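Zorkulcombe table notes, version 2, last edited in April.

# Things on the shared table

This folder describes the objects kept on the light wooden table in the Zorkulcombe reading room. I wrote it so that people who label the pictures in Manley and the people who set the table use the same words. English is not my first language, so please correct me when a word is strange.

## What is in the folder

- `drinks/` for bottles, with the cap closed
- `paper/` for books, booklets, magazines and notepads
- `small/` for bowls, packages and boxes
- `words.csv`, the list of names, 996 lines

The folder has 300 pictures. Seven of them have no label yet, and I will finish these when the Petkov list is agreed.

## Naming rules

1. Write the colour first, then the thing: `teal book`, `metal bowl`.
2. If you are not sure what a thing is, use the wider word. A round flat thing can be `disc`.
3. Do not guess the flavour of a drink from its colour. Use the label. If the label is Chinese, copy the characters and put the English after them.
4. A book and a magazine are different classes. A booklet goes with the books.

## Sample: green tea

Name in the list: `绿茶 (green tea), bottle, green cap`.

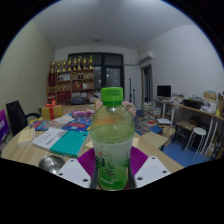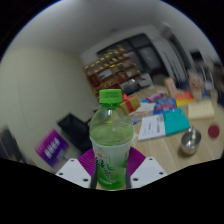 Naheed Swati wrote to me that rule 4 is too simple, and that a thin booklet should have its own class, as it already has in the Drindska list. "If it lies open, people call it a book, and if it is closed they call it a magazine," the message says, "so you will get two names for one thing." I agree with the first part. For the next version I will add `booklet` as a class, and the old lines in `words.csv` will stay with a note beside them.

## Still open

- `package` or `packet` for small soft things
- whether a ribbon and a bow on a gift box need their own line
- grey or silver for the metal bowl (Manley uses silver)

Please send changes as a new line at the end of `words.csv`, and do not sort the file.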